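The toaster oven deserves better from us

I gave up my big oven for all of May, and I'm not sure I want it back.

It started with a broken heating element and a repair bill of 195 dollars, which I didn't feel like paying right then. So I dug the little countertop one out of the closet (a hand-me-down from my friend Gisela Baumgart, who moved to Stimham and took almost nothing with her) and figured I'd limp along for a week or two. Well! Thirty days later I'd made salmon, baked potatoes, a very respectable apple crisp and more cheese toast than I'll admit to my doctor.

My full-size oven takes 17 minutes to get hot. I timed it once, back when I was annoyed at it over a pizza. All that waiting, all that hot air, for two chicken thighs and a carrot! We cook for two at my house, and on a lot of nights it's just me and Wonton, and Wonton is a cat. Why was I heating up a box big enough for a turkey?

I think it's mostly pride. A big oven says you have people over. A little one says dorm room, or divorce. My brother-in-law Wenceslao Orellana looked at mine over the holidays and asked if I was "doing okay," and he meant it kindly, but come on. The man owns a six-burner range and eats cereal for dinner.

There are things it can't do, sure. Bread comes out lopsided, and I scorched the top of a lasagna because it sat too close to the heat. You learn to turn the pan halfway through and keep some foil handy. My old cookie sheets don't fit either, so I bought a small one for 20 bucks and now it's the only pan I ever wash.

I'll get the big one fixed before Thanksgiving, probably. Gisela says she might come, and she eats like a horse. 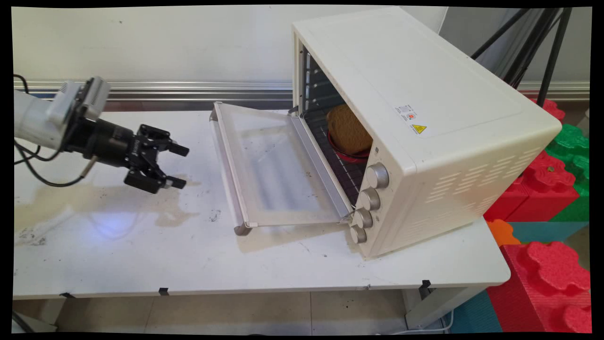 But if she stays the whole weekend, her breakfast is coming out of the little guy, and she can have her toast as dark as she likes.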